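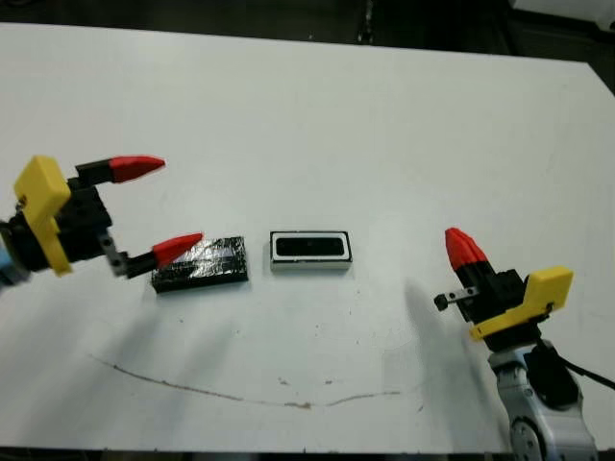
About Muretti

July 9, 2022
By Danica Hubáček, Office of the Director

Muretti is an independent school of bookbinding and paper conservation in Gasport. It offers evening courses for adults, a two-year certificate for those who intend to work in the trade, and a repair service open to libraries, parishes and private households. The school is governed by a board of trustees and is licensed to teach students aged sixteen and over.

Our History

The school began as the binding room of Danko, a printing firm that produced ledgers, hymnals and seed catalogs for customers along the canal. When the firm closed its bindery, two of its forewomen leased the room and kept the presses, the sewing frames and a large stock of cloth. They accepted repair work first and pupils second. Within a few years the teaching had outgrown the repairs, and the present school was chartered under the name of the street on which it then stood.

The school moved to its current building after a flood damaged the lower floor of the old one. Most of the equipment was saved. The older of the two board shears remains in regular use, and students in the certificate course learn to adjust and sharpen it in their first term.

What We Teach

Evening courses meet once a week and cover case binding, sewing on tapes, box making and simple paper repair. No earlier experience is expected. Students who complete the introductory course may continue to leather work, gold tooling or the study of historical structures.

The certificate course admits 26 students at a time. The first year is devoted to the sound construction of plain books. Students fold, sew, round, back and cover the same model several times before they are permitted to vary it – a practice inherited from the Danko bindery and retained at the request of employers. The second year introduces conservation, including washing, mending, guarding and the rebuilding of damaged spines. Each student completes a full treatment record for every book handled, and these records are kept by the school.

A short course in edge decoration is held each December. Places are offered first to current students and then to the public.

The Repair Service

Books are accepted for repair by appointment. An instructor examines each item with its owner and prepares a written estimate, which is valid for 34 days. Work is carried out by instructors, or by second-year students under direct supervision where the owner has agreed to this in writing. Family Bibles, cookbooks and local registers make up the greater part of what we receive.

We do not undertake the repair of books affected by active mold, nor do we offer appraisals. Owners who wish to know the market value of a book should consult a dealer before requesting treatment.

Library and Collections

The school library holds 1,000 volumes on binding, papermaking and printing, together with sample books of cloth and marbled paper from several closed firms. Among them is a full run of the samples issued by Plasteck, whose coated cloths covered many of the school and office books made in this area. The library is open to enrolled students during teaching hours and to visiting readers on written request. Volumes may not be borrowed.

Our Approach

Muretti holds that a repair should be strong enough for the use the book will receive and should leave the next binder able to undo it. Original material is kept wherever it can be. When a cover or spine must be replaced, the removed parts are returned to the owner in a labeled envelope. Students are taught to explain these choices in plain terms, as much of a binder's day is spent in conversation with people who are attached to their books.

Admissions and Aid

Applications for the certificate course are made in writing and are followed by an interview and a half-day bench trial. Tools for the trial are supplied. Financial aid is available to certificate students in the form of reduced tuition, and a small fund assists with the purchase of knives, bone folders and brushes – the tools that each student is expected to own by the end of the first term.

Visitors are welcome to tour the workshops by arrangement with the office.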